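Where the Dishes Wait: A Study of Two Shared Kitchens
Final report for the Home and Interior Studies project, Puresthorpe College
Submitted July 11, 2021

Why I picked this subject

I grew up in a house where the sink was never really empty, and I think that is why I have always looked at the sink first when I walk into somebody's kitchen. When our class was asked to choose a part of the home and study how people use it day to day, most of the others went for living rooms and bedrooms, and I went straight for the dishes. My teacher asked me to narrow it down a little, so I settled on one question: does the way a sink corner is laid out and lit change how soon people wash up after they eat?

The two kitchens

I worked in two kitchens that are shared by people who don't all know each other very well. The first is at Lidon Court, where I live myself, and the second is at Luik House over in Clamby, a short bus ride away. The Lidon kitchen is older and a bit gloomy, with the sink pushed into a corner under a cupboard so that you are always standing in your own shadow. The Luik kitchen was redone in January and is much brighter, and I'll admit I was jealous of it from the first visit.

How I collected the information

Nine people agreed to keep a washing-up diary for two weeks. Every time they used a plate, a pan or a mug they wrote down what it was and whether they washed it right away, left it on the counter or left it in the sink. I made little cards for this and taped them up near the kettle, and people were very good about filling them in (better than I was, if you look at my own cards from the second weekend!). By the end I had 511 entries, and I typed them all into one long table over three rather slow evenings.

I also sat in both kitchens at supper time with a notebook and talked to whoever came through. Those talks were my favorite part of the whole project, and I learned things I never would have thought to put on a card.

What people wrote and said

Mugs were the worst offenders in both kitchens. A plate feels like the end of a meal, but a mug always might get used again, and so it sits. Pans came next, mostly with the words "left to soak" beside them, and I began to suspect that soaking covers a great many sins.

At Lidon, people left far more on the counter than in the sink. Several of them told me they don't like reaching into a dark basin when they can't see what is at the bottom of it. I had never put that into words before, but as soon as I heard it I knew I felt just the same. At Luik, things were more likely to go into the sink, and they also got washed sooner, often while the person was still chatting to somebody.

A closer look at the Luik sink

The Luik sink is a large stainless steel basin with a strip of white countertop along its edge. It has a tall chrome gooseneck faucet with a pull-down spray head, and everyone I talked to had an opinion on that spray head - mostly that they would never go back to a plain one. There is a smaller single-lever fitting at the edge as well. What gives the corner its character, though, is the glowing yellow panel behind, divided up by thin black framing. It throws a soft, buttery color over everything, and one of my diary keepers told me it makes doing dishes in winter feel like less of a chore.

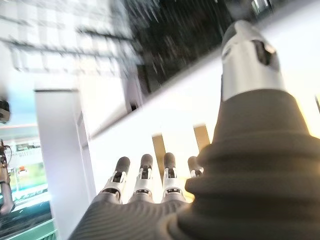
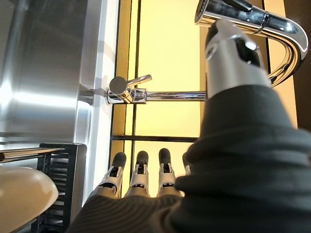

What I would do differently

I would start by comparing kitchens that are closer to each other in age. Lidon and Luik differ in so many ways that I can't say for certain whether the light made the difference, or the size of the basin, or just the pleasure of using something new. I would also like to borrow a good lamp and put it over our own sink at Lidon for a couple of weeks, then hand out the cards again and see if anything changes. That would be a much fairer test.

My cards could have been better too. I forgot to leave a space for the time of day, so people squeezed it into the margins or left it out, and I had to give up on the chart of morning and evening washing that I had been looking forward to drawing.

The blank cards and the full table are in the folder handed in with this report. My own entries are in there with the rest, mugs and all.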